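Student project support desk
Ticket 700: Gripper stalls or closes late on bun pick-up, sandwich cell
Opened by: Solène Moulin (team Rullska)
Assigned to: Baptiste Millet
Priority: normal
Status: closed, with follow-up

Summary
The arm reaches the bun station, starts to close, then stops with a grip timeout. The same program picks the other ingredients without error. The fault began after the team changed from the foam practice bun to real bread.

Setup
Controller: Odik, software as issued to all teams in July.
Gripper: Bosex parallel, standard black fingers.
Grip timeout: 1000 ms.
Grip force: 24 on the controller scale.
Ingredients stand on edge on clear acrylic tabs along the rails. The metal tray is in the middle, with the cabbage and lettuce in a clear container at its top end. The bun station is on the right-hand rail, above the stack of red slices.
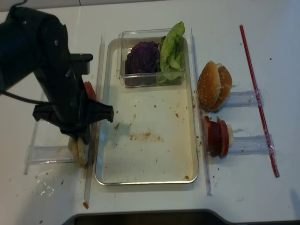
Log

Entry 1, Solène Moulin
Ran the pick routine from the home position. Timeout at the bun on the first attempt. Error text is "object width not stable". Cleared the error, re-homed, ran again, same result. Foam bun put back on the tab: no error. Real bun again: error.

Entry 2, Baptiste Millet
The message means the finger position was still changing when the timeout ran out. With foam the fingers reach a fixed width and stay there. Bread keeps giving way under load, so the width drifts and the controller does not accept the grip. Please send the position trace and do not raise the force in the meantime.

Entry 3, Solène Moulin
Trace attached. Position falls quickly, then creeps until the error. Eugénie Pichon tried force 24 with a timeout of 3000 ms. The grip was accepted but the bun was too flat to use, and one half slid down when the arm lifted.

Entry 4, Baptiste Millet
Trace confirms the creep. Two separate problems:
(a) The stability window is too narrow for soft items.
(b) The two halves are gripped as one object, with only friction between them.
For (a), open the Oral settings page, select the bun item and change the type from "rigid" to "compliant". This widens the window and stops the motor at first steady contact. For (b), check the approach. Both halves must be between the fingers before closing starts. If the tip meets the edge of one half first, it pushes that half along the tab.

Entry 5, Eugénie Pichon
Type changed to "compliant". Timeout back to 1000 ms. No width error now. The approach was off: the left finger came in high and touched the crust early. Lowered the bun waypoint by 3 mm and saved it under a new name so that the old one is still available.

Entry 6, Jacqueline Ferrand (lab supervisor)
Two points for the team before further runs. Hands stay out of the cell while the arm is enabled; use the pause button and wait for the amber light before touching an ingredient. Crumbs must be brushed off the tabs and the rails between runs. They collect in narrow gaps and a bun standing on crumbs does not sit at the taught height.

Entry 7, Baptiste Millet
Agreed on the crumbs. For reference when checking the finger position on the wrist view:

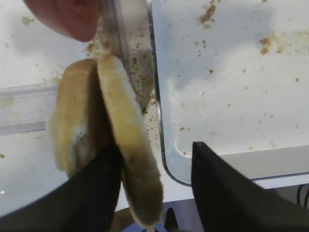
Wrist view: bun halves on edge at the left finger, crumbs between bun and tray.

Compare the tip height with the bun rim before you allow the close command. Bread sizes vary from pack to pack, so check the waypoint each time a new pack is opened.

Entry 8, Solène Moulin
Repeated the full routine with brushed tabs and the new waypoint. Bun picked and placed, both halves still together. Second run the same. Third run stopped at the lettuce with an unrelated path warning, for which Clotilde Rey is opening a separate ticket.

Resolution
Item type set to "compliant", bun waypoint lowered, timeout unchanged. Force left at 24.

Follow-up
Add a note on item types to the team handbook. Owner: Jacqueline Ferrand.
Ticket closed 2023-08-31 by Baptiste Millet.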